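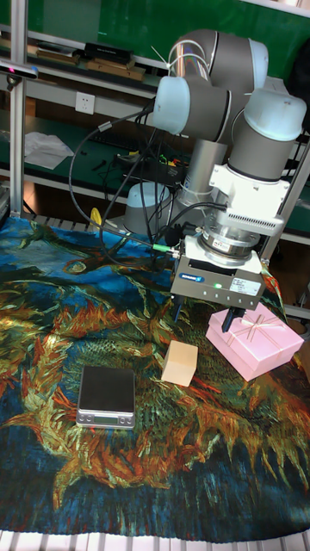 礼盒称重贴（接上个月那条包装耗材的）。这次只讲称量：小号礼盒连丝带称重时，读数为什么对不上，台面和顺序怎么安排。单位一律用克。

先说对不上的情况。同一批 Morelli 小号盒，空盒加盖加丝带，早上称一遍，下午称一遍，单盒最大差到两个分度。秤的分度是一克，量程 2000 克。对寄件没影响，对做重量复核的人有影响，因为漏放一张卡片的差别也就在这个量级。

误差来源按大小排：一，秤脚下面的支撑；二，零点没有重新归；三，盒子没放在秤盘中间，丝带尾巴搭到秤盘外面；四，纸盒吸潮。前三项靠操作解决，第四项只能记录。

支撑。厨房秤的秤脚接触面积小，脚下是硬平面时最稳。铺了桌布就多一层可压缩的东西，布有褶的地方更差，四个脚高低不一，读数会慢慢爬。处理办法：放秤之前把布向四边抹平，秤脚不压褶、不压缝线，放好后用手掌在秤盘上均匀按一下再松开，等读数回零。不回零就去皮，去皮后还跳，就把秤挪开换个位置。

台面是带棱的金属板时，布下面还有沟槽，秤脚落在槽口上会歪。可以在布下面垫一块平整的硬板，比秤大一圈。垫板之后要重新归零，顺序别反。

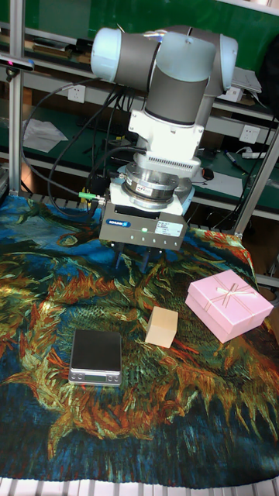 Flondale 包装与计量小组

向日葵油画图案的桌布，秤在左，浅色木块居中，粉色礼盒在右，盒盖上细丝带打结。我们的称量台固定按这个左右次序摆：秤、参照块、待称件。

参照块的用法。它不是砝码，没有证书，只用来看秤今天和昨天是否一致。块的质量在台秤上定过，写在记录表表头，是 90 克。每次开始前称一次，每称完 40 盒再称一次，两次读数差超过一个分度，中间那一段全部重称。

木头会随湿度变重变轻，拿它当参照有人提过意见。意见成立。小块木料在恒温的房间里一天内的变化低于我们的分度，隔一个季节就不一定了，所以表头的数值每年六月重新定一次，本年度已定，生效日 2026年6月28日。需要真正校准时用砝码，100 克那一只，放在带盖的盒里，手不直接碰。

称盒的步骤，照做即可：
开机，空盘等读数稳定。
去皮。
放参照块，读数，写下来，取走。
看是否回零，不回零再去皮。
放礼盒，盒底中心对秤盘中心。
读数稳定后再写，跳动中的数不写。

秤盘比盒底小的时候，盒子四角会悬空，这个没关系，只要重心在盘内、盒底不碰秤的外壳。要注意的是盒子别挡住显示屏。挡住了就把盒子转一个角度，或者把秤转过来，不要为了看数把盒子推偏。

关于丝带。细丝带本身很轻，问题在尾巴。尾巴垂到桌布上，一部分重量由布承担，读数偏小；尾巴被压在秤盘和外壳之间，力传到壳上，读数可大可小，没有规律。称之前把两条尾巴都拢到盒盖上。蝴蝶结不用拆，也不要为了称重另外用胶带固定，胶带的重量反而要再扣。

什么时候打结也有关系。我们原先是先称盒和内容物，后系丝带，丝带按平均值加。后来 Skustham 那边的库房要求重量以成品为准，就改成系好再称。改完以后抽查的离散变大了，查下来是每个人留的尾巴长短不同。现在裁带时统一用长度板，离散降下来了。长度板就是一条硬纸，边上画一道线。

自动关机。多数厨房秤隔几分钟不用就自己断电，再开机时零点是按当时秤盘上的东西重新取的。如果断电时盘上放着盒子，开机后显示零，接着称下一盒就会得到一个差值。记录表里突然出现很小的数或者负数，先查这个。习惯上，离开台子前把秤盘清空。

纸盒吸潮这项，给个处理原则：收货后不要立刻称，拆外箱放一夜，和室内平衡了再称。Trurnden 线路发来的货在雨季差别比较明显，别的线路没看出来。我们没有装湿度记录仪，所以这里只写原则，不给修正系数。

记录表格式：日期、批次、参照块首次读数、参照块末次读数、盒重、备注。备注里只写异常，比如“尾巴触布”“盒盖未扣到底”。盒盖没扣到底不影响重量，但影响高度，装外箱时会顶。顺手记下来，后道不用再返工。

桌布。有花纹的布对称量没有影响，对找东西有影响。浅色丝带的碎头掉在深蓝底上容易看见，掉在橙色和赭色的笔触上就不太容易。碎头沾到秤盘底下也会造成读数漂移，所以每批结束把秤拿起来，看一下底面和脚垫，布拎到台子外面抖一次再铺回去。

有人问能不能换成素色橡胶垫。可以，硬一点的更好，软的和布是同一个问题。我们没换，是因为盒底的浅粉色纸面怕蹭，橡胶上拖一下会留印，布上不会。如果你们用的是覆膜盒，直接上橡胶垫。

也有人问能不能直接换更细的分度。分度细到零点一克以后，气流和台面振动都会进读数，等稳定的时间变长，而我们的判据是缺不缺件，一克够用。最轻的附件是对折卡片，三克。比它再轻的东西不要靠称重来查，靠眼睛看。

判据补充：成品重量和本批中位数相差两克以内放行，超过就开盖检查。开盖前先重称一次，重称时把盒子转过半圈再放。两次一致才拆丝带，不一致先回去查秤。拆下来的丝带不重复用，折痕去不掉。

下一条写外箱和填充纸的重量分摊，长度板的尺寸图也放在那条里。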